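Hopkin v. Plasent – anyone else read the appeals ruling?

tenantlaw_nerd
The Hopkin decision came out in May and I finally got through it last night. What a read! The panel held that Plasent can't keep a retired employee's family in company housing on a month-to-month basis and then demand 10 years of "market difference" when they leave. The notice clause got tossed too. I'm thrilled, and I'd tell anybody renting from an employer to go read section 4.

mapleporch
Section 4 is great but you're overselling it. The court sent the money part back down. Plasent could still collect something.

tenantlaw_nerd
Fair, it did go back. But only for the last two years – everything before that is gone for good.

E. Jenkins
Emlyn Jenkins here, I rent in Stultton. Does this help if my lease came from a contractor and not the company itself? Mine is with Walesov.

mapleporch
Probably not. Footnote 2 says they weren't deciding that.

tenantlaw_nerd
I read that footnote differently! They left it open, and the reasoning about who controls the keys fits Emlyn's setup really well. Get the lease in front of a legal aid lawyer and bring every letter you have.

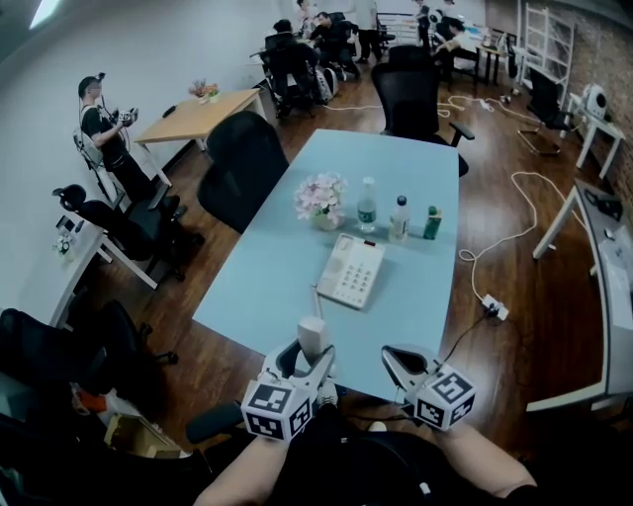 Also ask for the full record while you're at it. It runs 628 pages and the good stuff is in the housing manager's testimony, where she goes through how rents were set (I read that part twice, it's so clear).

trefor_morris
Agree with mapleporch on the footnote, agree with nerd on the testimony. Emlyn, don't stop paying rent in the meantime.

E. Jenkins
Still paying. Calling legal aid at 10 tomorrow, thanks all.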